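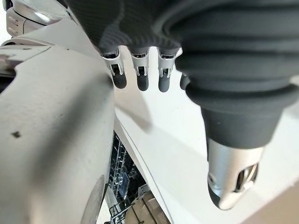 Cómo preparar la recogida de muestra para el test de sangre oculta en heces

El Servicio de Cribado del Centro Médico Grenton remite el estuche por correo a las personas incluidas en el programa. Antes de comenzar, compruebe la fecha de caducidad indicada en el tubo.

1. Anote en la etiqueta su nombre, apellidos y la fecha de la recogida.

2. Coloque papel limpio en el inodoro, de modo que las heces no entren en contacto con el agua ni con la orina.

3. Abra el tubo girando el tapón y pase la varilla por varias zonas de la superficie. Basta con cubrir la parte estriada.

4. Introduzca la varilla en el tubo, ciérrelo con firmeza y agítelo. No vuelva a abrirlo.

5. Guarde el tubo en la bolsa y consérvelo en el frigorífico hasta su entrega en el mostrador del edificio Mthembu.

No realice la prueba durante la menstruación ni en caso de sangrado por hemorroides. El resultado se comunica por carta en un plazo de 10 días hábiles.

Consultas: extensión 3621.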